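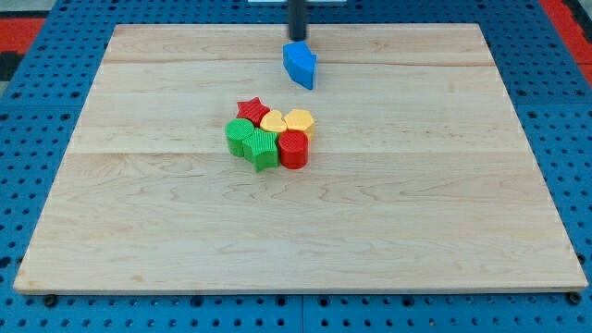 4 Setting out the board and shape blocks

Before you start, read section 2 and check that the table is level. The Skanden board is heavy for its size, so lift it with both hands.

1. Wipe the pegboard table with a dry cloth and clear any grit out of the holes.

2. Lay the board flat on the table with the bevelled edge towards you. Leave a border of pegboard showing on all four sides.

3. Press down on each corner in turn. If the board rocks, lift it and check for a peg left in the table.

4. Tip the blocks out of their bag onto a towel. Sort out the star and the heart first, as their points chip most easily.

5. Group the blocks near the centre of the board, sides touching, in two rows. Keep the star and the heart in the back row.

6. Place any remaining block behind the group, lowering it straight down. Do not slide it across the wood.

Note: Faint seams across the board are joins between planks. They are not faults and need no filling. The colour of the grain will vary from one board to the next.

Caution: Do not stack anything on the board. It is rated for loads of up to 4 kg.

Cleaning

Brush the textured blocks with a soft, dry toothbrush. Oil the board once a year, in March if you keep to the Probert care calendar, and let it dry overnight before putting the blocks back.

Replacement blocks are listed under part no. 162.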